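Folding basketball singlets so the lettering doesn't crack
Bundale Household Help > Laundry and Clothes > Folding and Storage
Posted Thu 18 January
2,524 views

Elsie Sutcliffe

I have two kids in basketball and a husband who still plays in the mixed comp, so most of what goes through our wash is polyester singlets and shorts. I fold everything into a square and stack it in a drawer. Over the winter season two of the singlets got a crease straight through the team name, and on one of them the print has started to split along that line. They are only a year old.

The one I'm most worried about is a replica my son was given for his birthday. It has big block letters on the front with an outline around them and he will be upset if it goes the same way.

Is there a way of folding these that keeps the lettering flat? I don't have the wardrobe space to hang them all. I also find they slide around and won't hold a fold like a cotton T-shirt does, so by the time I've put the stack in the drawer it has come undone. I've been folding on the bed, if that makes any difference. The drawer is a normal Ellum chest drawer, not very deep.

Also, should the shorts go with the matching top or in their own pile? The kids can never find the set on a Saturday morning.

Treasa Breathnach

I did the uniforms for a junior club for several seasons and we had a tub of singlets to get through every week. The cracking comes from folding across the print while it is still warm from the dryer, or from a fold with a lot of weight on top of it. Heat is the bigger problem. If you are tumble drying them, stop, or use the no-heat setting. Printed numbers and names go soft when they're warm and if you press a crease in at that point it tends to stay.

For the folding, a bed is too soft. You push down and the whole thing sinks. A table is better for getting a straight edge but polyester slides on a varnished top. What I use is a firm padded ottoman with a fabric cover. It has enough grip to hold the singlet where you put it and it is low enough that you can lean over and smooth from above. An ironing board with the cover on does the same job but it is narrow, so the armholes hang off the sides.

1. Lay the singlet face down with the lettering against the fabric. Pull the hem straight and get the side seams lined up.

2. Smooth from the middle out to the sides with your flat hand. Do this before you fold anything. If there's a wrinkle under there now it will be in the print later.

3. Bring each side in toward the centre, but only as far as the edge of the lettering. On an adult size the name usually fits in the middle panel with a bit to spare. On a kids' size it may not, and then you fold in less and end up with a wider parcel.

4. Fold the shoulder straps down so they lie flat on the back. They are the part that slips out and undoes everything.

5. Bring the hem up so the fold falls in the gap between the name and the number. If there is only a name, fold above it or below it.

6. Turn it over. The print should be on the outside and flat.

The trim is handy for checking. If you have a contrasting edge at the neck and armholes you can see straight away whether the two sides match, and if the trim pokes out on one side, open it and do it again. 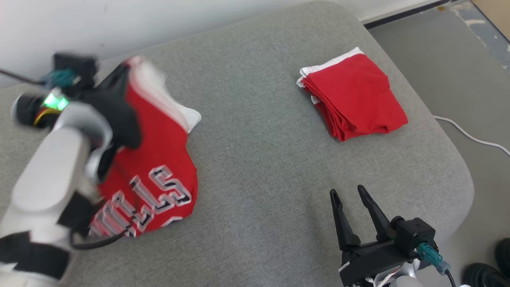

Booker Tillman says to skip the folding and roll them, print side out, with the hem as the starting end. A loose roll has no hard creases in it at all and fits a shallow drawer if you stand the rolls in a row. He has kept his own playing tops that way in a Prothero drawer divider and the numbers have stayed whole. The catch is that slippery fabric unrolls, so the rolls have to be packed close enough to hold each other up.

I've tried rolling and it does work for shorts. With singlets I found the straps came loose, and I couldn't tell one from the other without pulling them all out. If you have the drawer space and only a few tops, give it a go.

On keeping the sets together, I'd fold the shorts first, in half so one leg is on top of the other, then in half again from waist to hem. Tuck the drawstring inside the waistband before you start. Put the folded shorts down and lay the singlet on top with the name facing up. For Saturday you pick up the pair and don't have to search. Don't wrap the singlet around the shorts. I used to do that and it puts a bend right at the edge of the letters.

Keep the stacks low. Two sets high is plenty in an ordinary drawer. The ones at the bottom of a tall pile are the ones that crack, and they get dragged around every time somebody wants something from underneath.

For the split that has already started, leave it alone. Don't iron it. Some people put baking paper over the print and press it with a cool iron, and I have seen that go well and I have also seen it lift a whole number off. If it's his club top you might get it reprinted. If it's the replica I would wash it less and let him wear a T-shirt to breakfast.

Elsie Sutcliffe

Thank you, this is very helpful. I have been using the dryer on medium because of the wet weather, so that will be it. I'll get the clothes horse back out.

Does it matter if they're washed inside out? I do it with the school clothes but I've never bothered with the sport gear.

Treasa Breathnach

Yes, inside out, cold water, and do up any zips on the other things in the load. Zips scrape the print. Leave out the fabric softener too. It stays in the polyester and the smell of the gym stays with it. Turn them right side out before they go on the clothes horse, otherwise you'll be doing it when you fold and stretching the neck.

Clodagh Mulligan

Just hang them. Slim hangers take up no room.

Bohdana Mykhailiuk

Hanging is fine for the print, but the shoulders on a singlet are narrow and they slide off a plain plastic hanger. You need the ones with notches or a flocked surface. I have a set from Akero and they hold. My daughter's mesh singlet did grow a bit longer after a season on the hanger, and I had put it up wet, so dry it flat or over a rail first.

If you are short of wardrobe space, another way is to slip a piece of card inside the top before folding. I cut mine from a cereal box to the width of the lettering. You fold the sides and the hem around the card and it stays square, even with slippery fabric, and it can stand upright in the drawer like a file. Take the card out before you wash it. I have forgotten and it is not nice to clean out of the filter.

The card also stops the kids from crushing the top when they shove the drawer shut. For a good one that only comes out now and then, I put plain tissue over the letters so they don't stick to the one next to it. That happened to us in April with two tops that had been packed together in a hot car, and the outline came off one onto the other.

Elsie Sutcliffe

The card is a good idea, I have plenty of cereal boxes. I did the replica this morning, face down with the sides in as far as the letters, and I'll put the shorts under it once they're dry. I've taken the other pile out and split it between two drawers.

Marking this as solved. If anyone has had luck with a reprint on an older top I'd still like to know what it cost.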